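The Basket

By the time I reached step 6 of the checkout, the Filtiditz store had begun calling me "friend."

All I wanted was a gravy ladle. I had clicked SHOP, then KITCHEN, then a small drawing of a spoon that led to garden hoses. I had gone back. I had chosen the Altmont ladle in brushed steel and been asked whether I was sure, and I had said yes, I was sure, in the tone I normally keep for doctors.

"Great choice, friend!" said the page. "Your basket contains 21 ladles."

I changed the 21 to a 1. The page thought it over and offered me free shipping if I changed it back.

I grew up in Wike, where we had one store and the man behind the counter disliked everybody equally. You pointed at a thing, he sighed, and you owned it. I used to think this was a poor way to live.

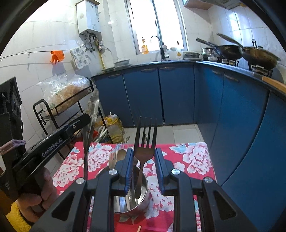 The basket, meanwhile, had started to save itself. Every time I closed the page an email arrived to say my ladles missed me. I wrote back that there was one ladle, singular, and got a reply thanking me for my interest in ladles. I looked for something in the house that could pass for one and spare me the whole business. A wooden spoon, its bowl nicely rounded, standing in a little steel cup with the forks, would move gravy from one place to another if you weren't in a hurry. My mother-in-law was coming to dinner, and she is always in a hurry.

So I went back in. I made an account. My password was too short, then too long, then too similar to the password of another customer, which seemed like something they should have kept to themselves. I confirmed that I was over 3 years of age. I declined the ladle insurance. I entered my address in Dekard and was told that Dekard did not exist, but that Altmont products shipped there daily.

At last there was a green button. It said PLACE ORDER, and under it, in gray, "or keep browsing, friend." I pressed it hard, as if that helped.

The box came in February, two days after the dinner. Inside was one ladle, wrapped in enough paper to bury it, along with a card saying I had earned 2,000 points. I looked up what 2,000 points would get me.

I could have a second ladle for 2,001.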